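Okay friends, this is the weekend I finally deal with the phone case situation. I have been putting it off since February and I am tired of digging through a drawer every time I want a different color. Settle in, this is going to be a long one, I can feel it.

The plan is simple. Everything small and flat comes out to the white table, gets looked at properly, and then either earns a spot in a clear organizer bin or goes in the giveaway bag by the door.

The first one up for a decision is the lime green, with the clear bin right there on the table to tempt me.
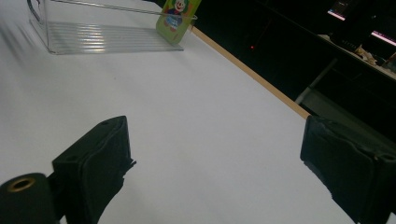
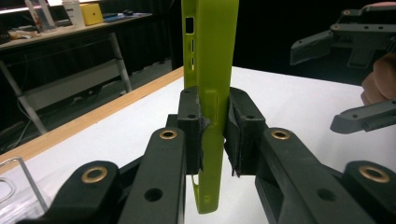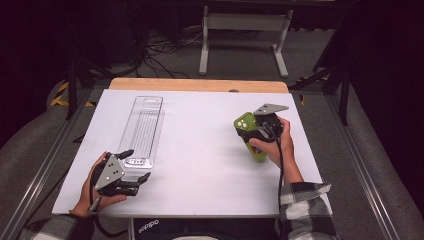
Lovely color, but are you going to lay them flat or stand them up? I did flat for years and always ended up wanting the one on the bottom.

Oh, that is such a fair question and I went back and forth on it over my whole breakfast. Standing up, I think! On their long edges, like records in a crate, so I can flip through with one finger and see every color. I did flat in the old drawer and it was exactly as you say, the one I wanted was always at the bottom under a charging cord and a pack of gum.

A word about the bin, for anybody shopping. What I love is that it's clear and long and narrow, and it has those little ribs running along the bottom. I had a smooth one before and everything slid down to one end the minute I pulled it off the shelf, so I'm hoping the ribs help a cord or two stay put. The cutout at the end is nice for hooking a finger in, too.

I measured my shelf before buying anything this time (I know, who am I) and it's about 30 inches across, so there's room for 4 of these side by side with a bit of breathing space. Last year I bought a set from Zaltley without measuring and they stuck out just far enough to catch my sleeve every single morning. They live in the garage now and hold birdseed scoops and twine and they are very happy there.

Back to the lime green. I was sure it was going in the giveaway bag. I haven't used it in ages, and every time I did I thought it was a little loud for me. Then I held it up over the table and remembered how easy it is to find in the bottom of a tote bag. You can spot that thing from across a parking lot! So it stays, and it gets the front slot.

The rule I'm using, which I borrowed from an old Climlow pantry leaflet and bent to fit: if it still fits something I own, and I'd be glad to find it, it stays. If it fits a phone I traded in two phones ago, it goes, even if it was expensive, even if it has the pretty flowers. I did have a moment with the flowers. I put the kettle on and came back and it still didn't fit anything.

By the time I'd gone through the drawer I had 7 keepers, which is fewer than I expected and still more than one person needs. The lime green, a couple of soft clear ones, a navy, two that are basically the same gray (don't ask me to choose), and the leather one that smells nice.

Cleaning, before anyone asks: a bowl of warm water, a drop of dish soap, a soft toothbrush for the button slots and around the camera holes where the pocket lint packs in. Then rinse and leave them on a towel till they're dry all the way through. I leave mine overnight. The leather one just gets a wipe with a barely damp cloth. Please don't put it in the bowl like I once did.

The giveaway bag is going to the swap shelf at the Jelthorpe library on Monday. They have a basket for phone things by the front door, and last time I looked it was mostly old chargers, so I think some cases will liven it up. I've written the phone model on a bit of masking tape inside each one, so people won't have to stand there guessing.

Next up is the cord bin. I have 2 bread bags full of cords and I can name maybe a third of them. If you have a way of labeling the skinny ones that doesn't peel off after a week, please tell me, I've tried masking tape and I've tried those little Engelbrecht tags and both ended up stuck to the cat. I'm making a sandwich and then I'm going in.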